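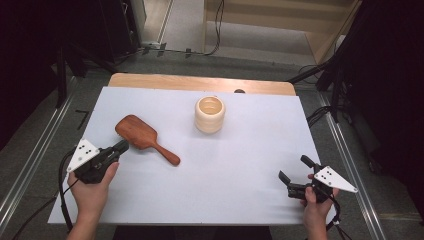
Course author: Lecturer, Materials and Everyday Products, Inskip College
Handout 7, updated 5/10/20

Wood in small household objects

Last week we finished with building timber. In this handout we look at wood in things we hold every day, for example a spoon, a tool handle or a hairbrush. The questions are different here. A beam must carry load for many years, but a handle must feel good in the hand and survive water, soap and oil from the skin.

1. Grain direction
In a long narrow part, the grain should run along the length. If it runs across, the part breaks easily at the thinnest place. Please look at the two broken spoons in the Vikden box before the lab - one of them shows this very clearly.

2. Moisture
Wood takes water mostly through the end grain. A handle with a rounded end has more exposed end grain than students usually expect, so the finish must be applied there two times. In the Kitano exercise you will weigh a beech sample of 183 grams, leave it in the damp cabinet and weigh it again after seven days. Write down both values, also when the difference is small.

3. Surface
Start with 200 grit paper and continue to 600 only if the object will be oiled. For lacquer, a very fine surface can be a problem, as the coat holds less well. Wipe the dust away between the steps.

4. Color
Reddish-brown color does not tell you the species. Many pale woods are stained. Look at the pores and the weight first.

Reading: Zomden course reader, the chapter on finishes. The part about wax is optional.

For the next meeting, bring one wooden object from your kitchen or bathroom - it can be old or damaged - and half a page about its grain and finish.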